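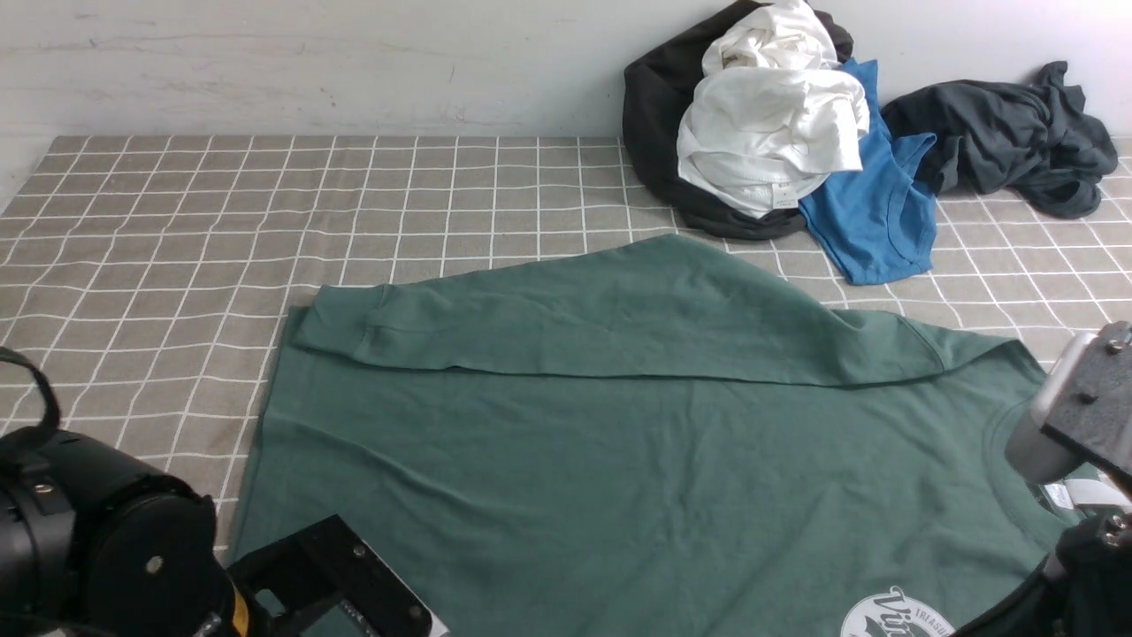
A dark green T-shirt, partly folded, on a cloth with a white grid.

Opinion / Consumer Standards | Tue 20 February
6 comments | 10 shares

Put the measurements on the label

The letter M on a T-shirt label carries very little information. It says that the maker produces at least one smaller size and at least one larger one, and that this shirt falls between them. It gives no chest width, no body length and no indication of whether either figure will hold after the shirt has been through a dryer. A buyer who wants to know these things has to try the shirt on or order it and find out.

My position is that every knit top sold at retail should carry two numbers on its sewn label: the chest width, measured flat, and the body length, measured from the high point of the shoulder to the hem. Both should be given as the garment leaves the maker and again after a stated wash. The letter can stay for people who like it.

The case rests on how the letter is produced in the first place. A brand starts with a block, meaning a base pattern drafted to fit one body, usually the one it believes its median customer to have. The other sizes are graded from that block by fixed increments. The choice of block and the choice of increment are both commercial decisions, and neither is visible to the buyer. Two brands can use the same letter for shirts that differ by a full grade, and each will be entirely consistent with its own size chart.

I bought men's mediums from two sellers in January to see how far apart they would land. The one from Clendis measured 2 inches wider across the chest than the one from Jolier, laid flat, which is 4 inches in circumference. The Clendis shirt was also the shorter of the pair. Neither company had mislabeled anything. Each shirt matched its maker's published chart within the tolerance stated on the chart, and the two charts simply describe different garments under one name.

Size charts are the usual answer to this complaint, and they are a weak one. Most of them list body measurements, so the shopper is told which chest circumference the brand considers medium and is left to guess how much ease has been added on top. Ease is the difference between the body and the garment. On a fitted tee it may be close to zero, and on a relaxed one it may be several inches. A chart that gives the body and omits the ease has omitted the part that determines fit. A chart is also separate from the shirt. It sits on a web page that will be revised when the block is revised, and the shirt in the drawer will then be described by a page that no longer exists.

That last point matters a good deal in resale. At the secondhand store in Bulasdale where I buy most of my work clothes, the racks are arranged by the letter on the tag. Shirts from different decades and different countries hang together under one divider. Anyone who shops there regularly learns to ignore the divider and hold each shirt up by the shoulders. Online sellers of used clothing deal with the same problem by measuring each piece with a tape and typing the numbers into the listing. This is work that was already done at the factory, where the chest and length were checked against a specification sheet before the carton was closed. The numbers existed. They were discarded at the point where they would have become useful to someone outside the supply chain.

The second pair of figures, the ones after washing, will meet more resistance, so they deserve a closer look. Cotton jersey shrinks for reasons that are well understood. The yarn is held under tension during knitting and finishing, and the fabric leaves the mill somewhat longer than it would be at rest. Water and agitation allow the loops to relax. The length comes in, and the width may come in as well or may even grow a little, depending on the structure of the knit and how it was finished. Tumble drying takes the process further. A mill can remove most of this in advance through compaction, and the better ones do, but compaction costs money and reduces the yardage available to sell. A shirt that has been compacted properly and one that has not will look the same on the hanger.

Under the present arrangement the maker who pays for compaction has no good way to say so. "Preshrunk" is the available word, and it has been used so loosely that it no longer separates one shirt from another. A pair of numbers would do it. If the label says the body is 28 inches long as sold and 27.5 after laundering, the buyer knows what was purchased. If it says 28 and 26, the buyer also knows, and may choose the larger size or a different shirt.

I can anticipate four objections.

The first is cost. A sewn or heat-transferred label is already specific to the size, and it is already printed with fiber content, country of origin and care instructions. Two more lines of text add close to nothing per unit. Wash testing is a real expense, but it is charged per style and fabric lot, and any maker of reasonable size is already doing it to avoid returns.

The second is tolerance. Jersey is difficult to cut accurately, it moves on the table, and a run of shirts will vary. This is true, and the remedy is to print the tolerance. Lumber, fasteners and printer paper are all sold to a nominal dimension with a permitted deviation, and the buyers of those goods manage well enough. A shirt labeled 21 inches plus or minus a half is far better described than a shirt labeled M.

The third is that shoppers do not know their own measurements. Many do not, at present, and there is little reason they should, given that the information would be of no use to them in most stores. Men have bought dress shirts by neck and sleeve for generations, and pants by waist and inseam (even if the waist figure has since drifted into fiction at several large chains). People learned those numbers when the numbers appeared on the goods. There is also an easier method for a flat garment measurement, which requires no knowledge of the body at all: take a shirt that fits, lay it on a table, and measure it.

The fourth objection is the one I take most seriously. Some customers prefer the letter precisely for its vagueness. A number on a label can feel like a verdict, and brands know that a generous block sells. I do not dismiss this. Still, a flat chest width describes the shirt and leaves the wearer out of it, and the same person may reasonably own one at 20 inches and another at 24 according to how each is meant to be worn. The letter is the system that sorts people into categories. A dimension sorts cloth.

There is some evidence that the trade can do this without a rule. Borkowska, a small workwear maker whose shirts I have worn for 8 years, prints chest and length inside the collar and has done so for as long as I have been a customer. The after-wash length was added later, in smaller type. I have replaced shirts from them by mail on several occasions and have never returned one. My own return rate with other sellers is worse than I would like to admit, and each return involves two trips by truck and a garment that may or may not go back into stock.

I would still prefer a rule. A voluntary scheme works for the maker whose numbers are good, and the rest will continue to print a letter. Fiber content was once voluntary too, and few people would now argue that a blend should be allowed to call itself cotton on the grounds that shoppers can feel the difference.

The rule could be short. It would name the two dimensions, define the points between which they are taken, specify one wash and one drying method, and set the maximum tolerance for knits. Existing test methods cover the laundering. A transition period of 2 years would let current label stock run out. Children's sizes, which are tied to age and have their own problems, could be handled separately, and I would begin with adult T-shirts, where the garment is simple and the two figures describe nearly all of it.

Filed under: Labeling, Apparel, Retail
Contact the editors | Copyright, all rights reserved | Back to top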